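4.3 Oiling the worktop

The Dadura worktop leaves the factory with one thin coat of oil. It needs two more before the table is used, and a fresh coat every October after that.

You will need Lodidano hard oil (248 ml is enough for two coats), a lint-free cloth, fine abrasive paper and rubber gloves.

1. Fit the legs and tighten all the bolts first (see section 4.2).
2. Clear the top and wipe it with a damp cloth. Leave it to dry overnight.
3. Sand lightly, always in the direction of the grain. Do not use a power sander.
4. Brush off the dust, then wipe with a dry cloth.
5. Stir the oil. Do not shake the tin.
6. Pour a small amount on to the cloth and work it into the wood, starting at one end. Cover the edges and the underside as well.
7. Wait 20 minutes and wipe away anything left on the surface.
8. Leave for 12 hours, then repeat steps 5 to 7.

Note: Pale tops darken slightly with the first coat. Tops supplied under order code 911 have a white-tinted finish and must be treated with the tinted oil only.

CAUTION: Cloths soaked in oil can catch fire by themselves. Lay them flat outdoors to dry, or keep them under water in a closed metal tin until you can dispose of them.
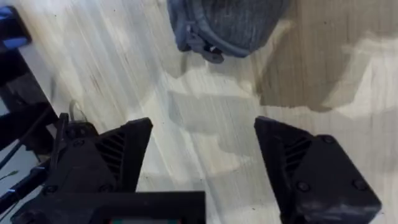 Do not put anything heavy on the top for three days after the last coat. Light use is fine after 24 hours. Water marks that appear in the first week can be rubbed out with a little oil on a clean cloth.

If the surface still feels sticky after two days, too much oil was left on at step 7. Rub it down with a cloth dampened with fresh oil, wipe dry and leave overnight in a warm room.

Continue with section 4.4, Fitting the drawer.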